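Subject: Re: [dilholm-rental] trailer for the trencher, and the deposit thing

Answering from my phone between drop-offs so sorry for the mess.

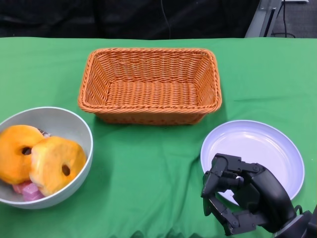 ## Trencher first

> We have the Tronow walk-behind booked out of the Dilholm yard for the
> Okosville drainage job. Customer wants to tow it himself with a half-ton
> pickup. Do we let him take the single axle or does it have to go on the
> tandem? Also he is asking if the deposit covers the chain if he hits rock.
> He says the last place he rented from told him yes. I said I'd check.

Tandem. The single axle is fine for the little stump grinder and the plate compactors, not this. Check his hitch before you even print the contract: ball size, pin, safety chains, and the plug. If his plug doesn't match we have adapters in the drawer under the key board, or did, somebody please look. No working lights, no tow, we deliver and he pays delivery.

Deposit does NOT cover the chain. Deposit is $300 and it's for late return, cleaning and fuel. Chain and teeth are wear items up to a point. Normal wear is on us, broken teeth from rock are on him. It's on the back of the contract, third paragraph down I think. Have him initial it. The damage waiver doesn't cover it either, waiver is for the machine itself and it excludes tires and ground engaging parts. Whatever the other place told him is the other place.

## Hours

> Second thing, the hour meter on that one reads 2,984. Is it due for
> service before it goes or can it wait till it comes back?

Do it before. Oil, filter, grease the boom and the headshaft bearing, check chain tension. Write the meter reading on the out ticket AND the in ticket, last month we had two tickets with nothing in the box and I couldn't bill overtime on either one. A day is 24 hours on the clock but only 8 on the meter, people always argue this one so say it out loud at the counter.

## Van Damme

> Van Damme called about the scissor lifts again. They want 4 for the
> warehouse job and they want the monthly rate but only for three weeks.

Fine with me. Three weeks at the weekly rate comes out higher than the month anyway so just write it as a month and if they bring them back early they bring them back early. No refund on the unused part, put that in the email so we have it in writting. They need non-marking tires, it's a finished floor. One of ours still has the black ones on, don't send that one.

Ask if they have chargers on site or want ours. If ours, list them on the contract as seperate lines. We ate the cost of one last December and I'm not doing that again.

## Other stuff

- propane exchange cage key is back on the hook
- new rate sheet is dated October 2025, throw out any older one at the counter
- light tower with the bad winch stays tagged out, do not rent it, even if they say they wont raise it
- if the Okosville guy hasn't called in his utility locates he doesn't get the trencher. ask for the ticket number

Back at the yard after lunch probably. Call if it's the tandem, otherwise just reply here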